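The planner that learned to change its mind

What happens when a robot's software is allowed to have second thoughts? I went to Flutthorpe to find out, and came home wanting to buy bricks.
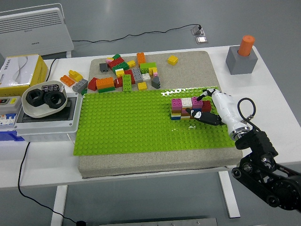

A wall, one brick at a time

I've been writing about automation for long enough to be wary of toy bricks. They turn up in every lab I visit, and usually they're there because they're cheap and cheerful. At Jevier they're the whole point. The team writes planning software called Pernodex, and a low wall on a green baseplate is a wonderfully mean test for it (I say this as someone who can't get a flat-pack shelf straight).

Think about what the program has to juggle. It needs to pick a sensible piece out of a jumbled heap, decide which way up it is, work out where the fingers can go without knocking the neighbours, and then press hard enough to seat the studs. Get one brick slightly proud and the whole row above it goes wonky!

The old version planned everything up front. It would work out the full build, then march through it, even when the wall in front of it no longer matched the wall in its head. Pernodex checks again after every single placement, and if the camera and the plan disagree, the camera wins and the rest of the build gets redrawn.

What the log says

I asked to see the numbers and was handed a laptop and a mug of tea, my favourite kind of press office. Since March they've logged 2,476 placements, and 2,232 went in first time. The retries are more fun to read, though. Each one comes with a short note from the software about what it thought had gone wrong, and "brick not where I left it" made me laugh out loud.

There's still a catch, and it's speed. Replanning takes 3 seconds a brick, so you do a lot of standing about. The team wants to get that down by redrawing only the part of the plan that's changed, and I was shown a rather frightening whiteboard on the subject. I nodded a lot. I'm going back when the new build is running.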